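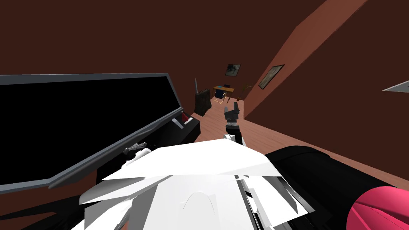

Hallo zusammen,

ich hab schon wieder ein Telefon gekauft. Ja, ich weiß. Diesmal ist es das Vunell von Brarnier, das kleine mit den richtigen Tasten, und ich bin ein bisschen verliebt! Žofie Krajčí hatte mir im März davon vorgeschwärmt (sie schreibt ihre SMS immer noch blind unterm Tisch), und jetzt lag eins für 90 Euro im Gebrauchtregal bei Laitinen. Da konnte ich nicht dran vorbeigehen.

Die Tasten klicken herrlich satt, der Akku hält bei mir locker übers Wochenende, und das Radio läuft sogar ohne Kopfhörer – leider nur mono. Was nervt: Das Adressbuch macht bei 800 Einträgen dicht, und Umlaute sortiert es ganz ans Ende. Meine halbe Verwandtschaft heißt Öttl, ihr könnt euch vorstellen, wie ich da scrolle.

Desmond Van Dusen fragte nach dem letzten Newsletter, ob das Ladekabel vom alten Deno passt. Passt, lädt aber sehr gemächlich. Nehmt lieber das Originalkabel, falls eins dabei ist.

Wer noch eine Rückschale in Grün übrig hat, bitte melden, ich tausche gegen zwei in Grau!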